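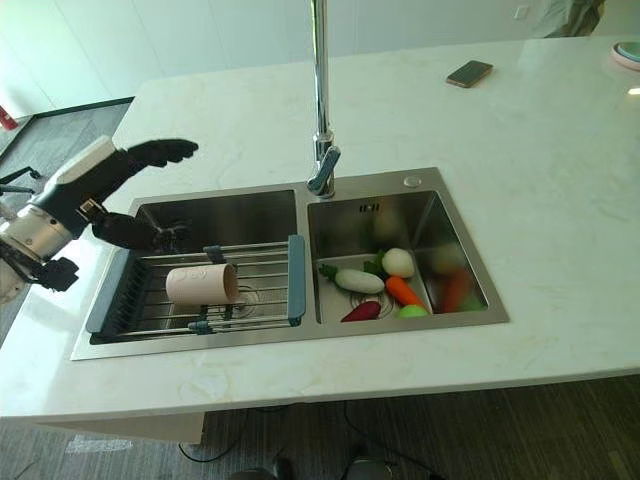

Lab > Notebooks > Sink cell > December

This site uses cookies to keep you signed in. Accept | Settings

Sink cell, right hand fault. Entry by Geetha, with notes from Vaida.

Stopped the run at 2:40 pm. The right hand let go of nothing and grabbed nothing for 11 cycles in a row, and the log called every one of them a success. Gilmar noticed first, from the counter side, and called it out. I hit the pause key and then the e-stop, in that order, which is the wrong order. Noted.

What the log says: grasp closed, current above threshold, object held. What happened at the sink: fingers closed on air above the basin, arm went over to the rack, fingers opened. The carrot stayed where it was the whole time. Cycle 674 is the last one I trust. From 675 on, the current reading on the index channel sits at a flat 800 mA whether the hand is open or shut.

Vaida's first guess was the threshold. It was changed last month when we went from the hard plastic cups to the soft toys, and she thought somebody had set it too low. We checked and it is where she left it. With the channel stuck at 800 any sensible threshold gets passed, so changing it would only hide the problem.

Second guess was the Clitine driver board. Swapped in the spare. Same flat reading, same value. Put the original back and labeled the spare as tested good.

Third was the cable. Vaida held the wrist and bent the harness by hand with the arm powered down and only the hand board live. At one angle the reading drops to zero, at every other angle it goes to 800. So it's a break or a bad crimp somewhere between the wrist connector and the finger. It matches the timing too – the new rack position makes the wrist roll further than it used to, and we moved the rack this morning before cycle 650.

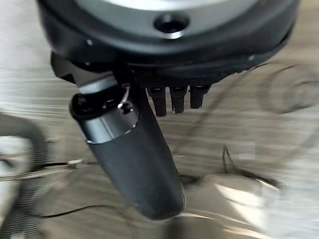 The second thing we found is separate and I want it written down before we forget. While the arms were parked I went over the wrist tooling with a flashlight, mostly to look for loose hardware. Wherever there is a collar around a finger, like the silver one with the short black knob sticking out of it, the small screw on the front needs to go on the weekly check. It is not there now. The checklist covers the mounting bolts and the cables and stops. Finger tips also need a clearance line. One of them was hovering just above the floor with thin cable running close by, and a tip could hook that on the next move. Parking pose needs to be higher. I have not changed it yet.

The safety part. Gilmar was standing behind the counter during the bad cycles and reached in to nudge the turnip while the arm was over the rack. He says he thought it was paused. The status light on the Plurnell controller was green for running, but from where he was standing you can't see it. No contact, no injury. Reported to Lindalva at 3:15 pm. She wants a second light on the wall side before anyone runs the cell with a person at the back of the counter. Until then the rule is hands out of the sink unless the e-stop is in, and the person at the back says "in" out loud before reaching.

Data: episodes 675 through 685 are marked bad. Total in the set was 3,161 before today's run, and I have not added any of today's yet, good or bad. Vanderleia will go through the video for 600 to 674 and check that each grasp labeled held is a real one. If the wire was failing slowly there may be a few more in there.

To do
- New finger harness, right hand. Ordered from Maeng. Make 2 so there's a spare.
- Add a check that the current falls below 100 mA when the hand is commanded open. Would have caught this on the first cycle. (Vaida)
- Collar screw and tip clearance onto the weekly sheet. (me)
- Raise the parking pose. (me, after the harness)
- Second status light. (Gilmar, Lindalva to sign off)
- Put the rack back where it was until the new harness is in.

Arms off at the wall 4:50 pm, tag on the switch.

3 comments | 0 shares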